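Study Skills > Reading and Memory > Chapter 3
Reading time: 10 min
Print | E-mail

Chapter 3: Why We Forget What We Read
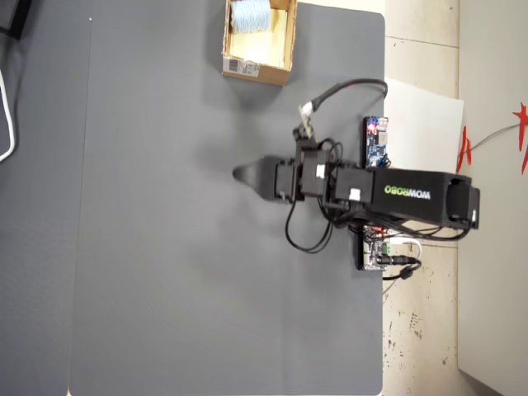
I once read a whole chapter on the history of salt twice in one week, and I didn't notice until I reached a pencil note in the margin, in my own handwriting, saying "good bit". That is how forgetting usually goes with reading – you don't feel it leaving. You feel as if you know the page, right up to the moment a friend asks you what was on it. Try it with something small. Look at the black arm lying across the grey table, give it a few seconds, then cover it with your hand. Most people are happy with "a black arm on a table". Fewer can tell me what colour the letters in ROBO are, or that the word WOWROBO is upside down. Your eyes may well have gone over both, but you hadn't been asked a question yet, so you had no reason to hang on to the answer. Reading works in much the same way, and a good part of this chapter is about learning to ask the question first.

When I started teaching evening classes in Betstead I told everyone to underline things. I was very keen on underlining! I had three colours of pen and a system to go with them. Then a student called Anneli Hakala brought me a book in which she had underlined nearly everything, and she couldn't tell me what a single page was about. She wasn't lazy, far from it. She had worked for hours, and all of the work had gone into her hand. I went home and looked at my own old textbooks and they were just as bad (one of them was more green than white).

So we tried something else. I asked the class to read for 10 minutes, shut the book and write down whatever they could remember, in any order, spelling not important. There was a lot of groaning. The first lists were very short, and some people wrote more about the pictures than the text. We kept going, though, and after a few weeks the lists had grown and the groaning had mostly moved on to other subjects.

You'll be doing the same thing in this chapter. The passages are roughly 1,000 words each, and they cover all sorts: a flood in a market town, how glass is made, a family quarrel over a piano. I've chosen them so that you won't know much about any of them beforehand. If you happen to be an expert on glass, swap that one for an article of your own.

Before you begin, get yourself a cheap notebook and keep it just for this. Timo Wegener, who taught the course before me, liked loose sheets and spent half his life looking for them. Write the title of the passage at the top of a fresh page, and under it one thing you'd like to find out. It can be a silly question. "Who got the piano?" is perfectly fine.

3.1 The first read

Turn to the flood passage and set a timer for 10 minutes. Leave your pens on the other side of the room – yes, the green one too. Read at your normal speed, and if you finish early, go back to any part you enjoyed. When the timer goes, close the book and start your list.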